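Documentary and the Courts, notes for session 3
Iulian Ciobanu

Welcome back, everyone. Last time we talked about who gets to tell the story of a trial, and I promised we'd slow down on Ralton this week, so please have your copy of the film notes handy (mine are covered in coffee, sorry!).

Ralton follows one appeal from the first filing to the final hearing, and it runs 106 minutes. Watch how long the director waits before we hear the prosecutor speak at all. I'd like you to write down the moment your sympathy shifts, if it does.
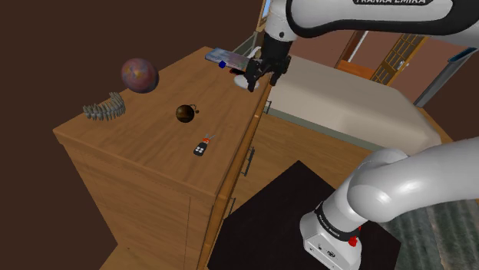
Robot arm above a wooden dresser, simulated bedroom

Now, the reading. Ardeleanu's chapter starts on page 131 and it is a bit dense - take it in two sittings if you can. She asks whether a reenactment can be fair to a witness who never agreed to be played by an actor.

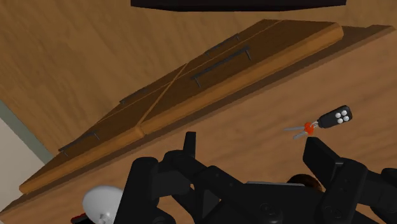

Keep her question in mind when you get to Detora, where nearly every courtroom exchange is reenacted and the transcript is read over it word for word. Some of you will love it and some of you will be furious, and I want to hear from both camps. Response papers are due in June.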